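3. The sorting task as taught and as scored

3.1 Setting

The course in which this study was carried out is an elective for second-year engineering students. It asks each team to collect its own demonstrations by hand guidance, train a policy on them, and defend a success rate at the end of term. The task has been recycling for as long as the course has existed: drink containers go into three bins, one each for bottles, plastic and cans. Teams pick their own names. The two we followed were called Sirna and Wordale, and between them they recorded 538 demonstrations.

We chose the course because its results looked too good. The September report to the funder, Fonden, gave sorting success for the best team in terms that would be respectable in a full-time research lab. Fawzy, who taught the course in its first year, thought the figure was earned. Fjeld thought it was mostly a product of how the episodes were staged. The present section sets out what we found when we sat in on the work, and we should say at the start that neither of us came away fully satisfied.

3.2 What counts as a sort

The handout defines success in one sentence: the container ends in the correct bin. It is silent on where the container begins, who puts it there, what the bins already hold, and how long the arm may take. Every team fills these gaps in its own way, and the filling is seldom written down. Sirna's notebook has a page headed "start conditions" with two lines on it, one of them crossed out. Wordale's has no such page.

A student who has set up the same table again and again stops seeing the setup as a choice. The bins go where they went last time. The cans come off the same corner of the shelf. By the end of a long afternoon, the policy and the person resetting the table have in effect been trained together — and only one of them will be present if the system is ever used somewhere else. Figure 4 is from one such afternoon.

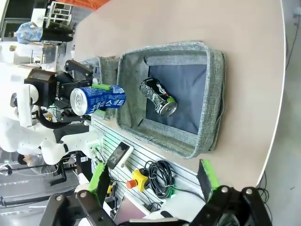
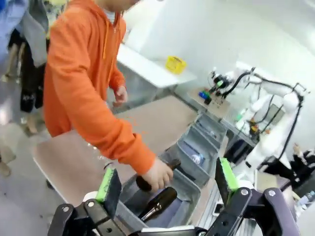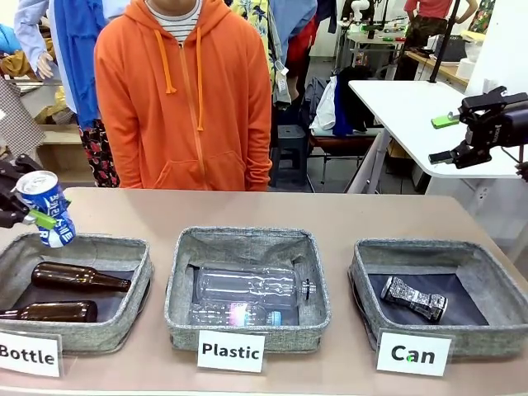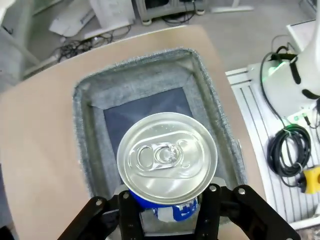

Figure 4. The sorting task during a working session. Wrist and fixed camera views; the order of the panels is not the order of events.

3.3 Three doubts about the reported rate

The first doubt concerns the labels. In the staged version of the task, each bin has its category printed on a small sign. Students told us with some confidence that the policy "reads" these. We found no evidence for it. When we asked Wordale to swap the signs and leave the bins alone, the arms went on sending each container to the same position as before. A policy that has learned "glass goes left" will score just as well as one that has learned what the word means, so long as no one moves anything. The handout does not ask anyone to move anything.

The second doubt concerns the objects. A crushed can is a fair test of grasping, and we were glad to find that dented cans were allowed at all. But the pool of containers was small, and the same items came back in training and in evaluation. We asked both teams to keep the two sets apart for one evaluation round of 44 trials each. Sirna agreed. Wordale argued that buying new drinks was outside the budget, which may be true, and then ran the round with the old containers, which makes it useless for our purpose. We have left it out of Table 2.

The third doubt is the one on which the authors still disagree. Somebody has to place the next container and take away the last one. In both teams this was done by a student standing at the table. Fjeld's position is that the person gives the policy a cue: a hand withdraws, and the arm goes. Fawzy's is that a policy which waits for a hand to withdraw is behaving exactly as one would want near people, and that we should not mark it down for good manners. Both readings fit the recordings. To separate them, one would need trials in which the hand withdraws and nothing has been placed. The teams ran too few of these for us to lean on the outcome.

3.4 A rescored sample

We drew trials from both teams' evaluation logs and scored them a second time under a stricter rule. A trial counted only if the container reached the correct bin on the first grasp, with no help between placement and release. Two raters scored every trial without seeing each other's sheets, and disagreements were settled by watching the recording again.

The stricter rule lowered the rate for both teams, and the fall was larger for the team with the higher original score. We do not want to make much of this. A stricter rule nearly always lowers a rate, and a team near the ceiling has further to fall. What interested us more was the reaction. Shown the rescored sheets, Sirna's members asked for a copy of the rule and began using it. Wordale's members asked which trials we had thrown out and contested most of them, in several cases correctly. One grasp we had scored as a second attempt was a single slow closing of the fingers, plain enough once it had been pointed out.

We are less sure than the course leaders that more data would help. The next intake has been promised a target of more than 500 demonstrations per team, on the Sundqvist workstation layout that both teams used. If those are collected at the same table, with the same containers and the bins in the same order, the new policies will be smoother and our three doubts will stand as they are. A smaller set with the bins shuffled between episodes would tell the students more about what they have built, though it would probably produce a worse number for the report.

3.5 Limits of these observations

We attended as visitors, and our presence surely changed how carefully the table was reset. We did not record the sessions we missed. The swapped-sign check was made with one team only, late in the term, on a policy its members had already stopped improving. Section 4 takes up the interviews, where the students' own account of what the policy had learned differs from ours on several points.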